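Runovetti Short Courses, Astonstead
Household Skills, Level 1
Handout 6: Packing a small box of food and sundries
Revised October 10, 2025

What this session covers

Packing mixed small goods into one cardboard box at home, on whatever flat surface you have. The same method does for a parcel to a student, a box for a weekend away or cupboard overflow going into storage. Large and fragile items are in Handout 7. Taping and labelling come at the end of this one.

1. The surface

A table is best for your back. A bed is the next choice and in a small flat it is often the only clear space long enough. Straighten the sheet or cover first, as small things roll into folds and get left behind. A busy print makes this worse. Small packages are easy to miss against a patterned sheet, so run your hand over the whole bed before you close the box.

A mattress gives under weight. Once the box is part full, move it to the floor for the heavy items.

2. Sorting before packing

Put everything out beside the box and sort by how it behaves when pressed:

Soft packets: crisps, puffed snacks, anything sold in a bag with air in it.
Firm packets: biscuits, noodles, small cartons.
Bottles and jars: anything with a lid that could work loose.
Loose small items: sachets, sweets, batteries, travel sizes.

Check dates at this stage. Anything that runs out before January stays at home and gets eaten.

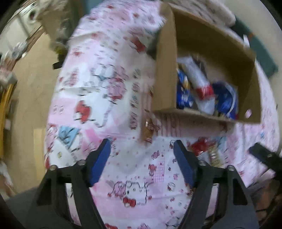

Fig. 2. Part-way through: three packets in the box, small items still out on the bed.

3. Order of packing

Students usually begin with the packets, as they are the largest things to hand and make the box look full quickly. For a box that will stay upright on a shelf this does no harm. For a box that is going to be carried or posted, start with the bottles and firm packets and work up to the soft ones.

Tilting the open box towards you helps when you are filing packets side by side, like books. Fold the flaps right back so they do not spring in. Set the box flat again before adding anything heavy.

Stand snack packets on their ends if the box is deep enough. Do not squeeze the air out. The air protects the contents, and a split bag will spread crumbs through everything else.

Bottles, even small ones, go in a corner with the cap uppermost. Tighten the cap, then put the bottle in a plastic bag and tie it. Two bottles should not touch each other. Put a firm packet or a folded cloth between them.

Small items go in last, into the gaps. If there are more than a handful, collect them in one bag first.

4. Filling and closing

Press lightly on the top layer. If it sinks more than a finger's width, add crumpled paper. If the flaps will not meet, take something out. Flaps taped under strain tend to lift at the middle seam.

Tape along the centre seam, top and bottom, running the tape well down each end. We use the Vundow paper tape in class. Any parcel tape will do at home.

Write the contents on one side as well as the top, so the box can be read when stacked. "Food, snacks, 1 bottle" is enough.

5. Practical task

Bring one cardboard box and a mixture of packets, small packages and at least one bottle. Pack the box twice, once for a shelf and once for posting. Note down what you changed the second time and hand the note in at the end. The work counts for 6 marks.

Room change: the practical is in room 106, Vávra building. Please use the side entrance.

Reading: course booklet, section 2, the pages on reusing cardboard.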